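Woketura House Residents' Meeting
Minutes, 24 Jan 2023
Held in the ground floor lounge, 7 p.m. by the wall clock, which is fast

Present: 17 residents, one dog. Apologies from the fifth floor rear, who are in Florida and wanted that noted.

Minutes of the December meeting were read and approved, after the word "shouting" in the item on bicycles was changed to "discussion."

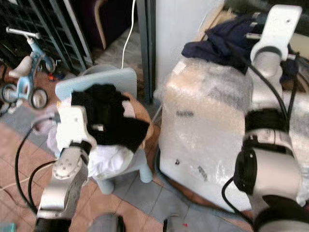
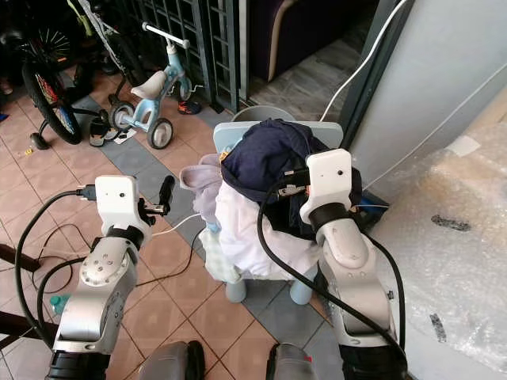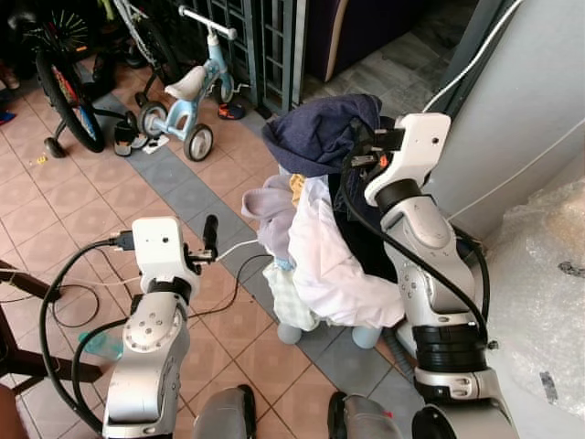
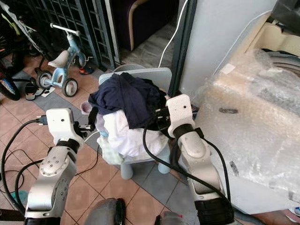 First picture: black cloth on the light blue child's chair. Other three: the clothes pile, navy on top.

1. Matters arising

The front door closer. Last time it was agreed that the door slams. Since then it has been adjusted and now does not close. Two residents like this better. The first floor front, who sleep next to it, do not. The moderator will call the locksmith again and ask for something in between.

The lobby plant. The plant has been moved to the other side of the lobby, as voted. It looks the same. A motion to move it back was not seconded.

The lost umbrella. Still lost. Item closed over the objection of the owner, who may raise it again in spring.

2. Laundry room

This took up most of the evening, as the agenda had warned that it would.

(a) Machines. Grirnico came to look at the washer nearest the sink and replaced the door seal. The invoice was $150. The same washer leaked the following weekend. Grirnico's position, read aloud from an email, is that the seal is fine and the leak is now coming from a different part, so this would be a new visit. The meeting's position was expressed by several people at the same time and is summarized as disappointment. The moderator will write to Grirnico and ask whether the first visit could be considered part of the second.

The fourth floor front asked if we could buy our own machines and be done with it. The third floor rear pointed out that we discussed this last year and the year before, and offered to read out what was said both times. The offer was declined. Anyone who wants to get prices is welcome to get prices. No hands went up.

(b) Booking. The Gisis app is being used by some of us, the paper sheet on the door by others, and a third group walks in with a basket and sees how things look. All three systems work well by themselves. On Sundays they meet.

There was a long exchange about which one should win. Points made in favor of the app: it sends reminders, it can be checked from bed. Points made in favor of paper: it does not need a password, and it did not log the second floor out in the middle of a rinse cycle. (It was explained that the app has no control over the rinse cycle. The second floor rear is not convinced.) Nobody spoke for walking in, although it seems to be the most popular.

Decided: paper sheet for weekdays, app for weekends, as a trial until the next meeting. The moderator observed that this was the one arrangement no person in the room had asked for. Carried by a show of hands, with four abstentions and one hand that was reaching for a cookie.

(c) Unattended wash. The current rule says that a finished load may be taken out by the next person after "a reasonable time." A reasonable time was put at five minutes by the sixth floor and at an afternoon by the first. After some back and forth the meeting settled on 20 minutes. The next person may then take the load out and put it on the folding table. It was asked whether the next person must fold it. No. May the next person fold it? Opinions differed. One resident had her things folded by a stranger in the fall and found it very kind. Another had the same experience and found it alarming. The wording will be: "Please do not fold other people's laundry unless you know them well."

(d) Dryer lint. Clean the filter. This has been in the minutes every month since the dryers were put in and will be kept in the minutes.

(e) Single socks. The sock string by the window is full. Everything on it will be taken down at the end of the month and given away, if anyone can think of a taker. Second floor front said she would use them for dusting. Accepted with thanks and some relief.

(f) Detergent. A large box of powder labeled PLEASE USE has been on the shelf for a long time. It was agreed that the label was meant sincerely. It was also agreed that the powder has become one solid object. To be thrown out.

3. Noise

The bakery downstairs, Yaman, starts its mixer at 4 a.m. The first floor rear has raised this with them and came away with a bag of rolls. She has raised it again since and got a seeded loaf. She asked to have the complaint kept open.

The meeting asked if the mixer could be put on a rubber mat. Yaman says that it is on a rubber mat. It was suggested that a second mat be offered as a gift from the house. Cost to be looked into.

Piano, third floor front: the agreed hours are being kept. The sixth floor would like to request a different piece. The pianist will think about it.

4. Heating

The boiler was serviced before the holidays and is running. The upper floors are too warm and have their windows open. The lower floors are too cool and have bought space heaters. The service technician told us that the system is "balanced," and left.

Residents are asked not to turn the valve in the hallway closet. The meeting was told that someone has been turning the valve in the hallway closet. There was a pause here in case anyone wished to speak. The dog got up and lay down again. A note will be taped to the valve.

5. Shared funds

The house account stands at $600 after the Grirnico invoice. Calls on it, in the order they were shouted out: new bulbs for the back stairs, the second mat for Yaman, a lock for the bike shed, a proper bench for the laundry room, and a party.

Bulbs approved. Lock approved, provided that somebody first finds the key to the present lock, so that we can open the shed and see what kind of lock it takes. The bench was discussed at greater length. The third floor rear has a bench. It was asked if it was a nice bench. It was a bench, the third floor rear said. It will be brought down for a look.

The party was put off to warmer weather, by which time it is expected that the money will have gone somewhere else.

6. Recycling

The hauler will not take pizza boxes with cheese on them. There was a question about how much cheese. The leaflet does not say. Please use judgment, or eat more carefully.

Flattening of cardboard: some floors flatten, some do not. The fifth floor front flattens for the whole building and would like to stop. A request for all households to do their own was put to the vote and passed without a single hand against it, exactly as it did last time.

Glass goes in the green bin. The green bin is now the gray bin with the green lid. The old green bin is for leaves.

7. Stairwell

The landing between second and third is to be kept clear. It presently holds a stroller, a pair of skis, and a box marked KITCHEN that everyone living in the building says is not theirs. The stroller may stay, folded. The skis are going to a cousin. The box will be opened by the moderator with a witness, on a date to be agreed, and any decent pans will be offered around.

Wall color: the painters can come in spring. The choice is between two shades of off-white. Samples were passed around and got mixed up, and the vote was postponed until somebody can tell which is which by daylight.

8. Any other business

The second floor front asked that minutes be shorter. Noted.

The fourth floor rear asked that minutes be fuller, and in particular that his remarks on gutters be recorded. His remarks were that the gutters need cleaning before the thaw and that he has said so before. He has.

A resident asked if the lounge could be booked for a birthday on a Saturday afternoon. Yes, if the furniture goes back where it was. There was then some debate over where it was. The moderator will draw a plan.

The sixth floor asked who has the good ladder. The good ladder was last signed out by the sixth floor.

Cookies were from Yaman and were considered very good. It was pointed out by the first floor rear that this is how they get you.

Actions

Moderator: locksmith; letter to Grirnico; note for the hallway valve; plan of the lounge furniture; the box on the landing.
First floor rear: price of a mat; keep complaint open.
Second floor front: socks.
Third floor rear: bring down the bench.
Fourth floor rear: get a quote for gutters, as he has the number.
Sixth floor: look for the ladder.
Everyone: filter, cardboard, glass.

Next meeting will be on the last Tuesday of next month, same room, same clock. Items for the agenda go in the mailbox marked HOUSE, not under the moderator's door.

Meeting closed at 9:10 p.m. The front door was pulled shut by hand.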